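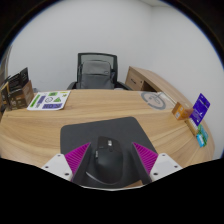

In her second month at Grallow she was paid by the example, and an example was one grasp, begun and finished with the tool in her own hand. The model they were teaching was named Işık, and it needed 3000 of them before winter. On that desk it was the mouse again, black on its dark gray pad, with the two magenta pads of the fingers on either side of it. She held her breath a little, as she always did, and closed her hand.

The office belonged to a company called Plolard. She did not know what they made. Across the desk a gray backpack sat on the chair like a colleague who listens, and she had begun to speak to it, quietly, in her mother's language.

"Number 2365," she told it. "A little too slow."

The instructions said to move naturally. But when she thought about moving naturally, her wrist became stiff – so she thought about August instead, about picking figs with her grandmother, who never looked at her fingers. The grasps from those minutes were always accepted.

In the evening she made tea at home and saw her hand come down to the cup from above, with two fingers, straight and patient. She stopped. She took the cup again, in the old way, by the handle, and spilled some on the table.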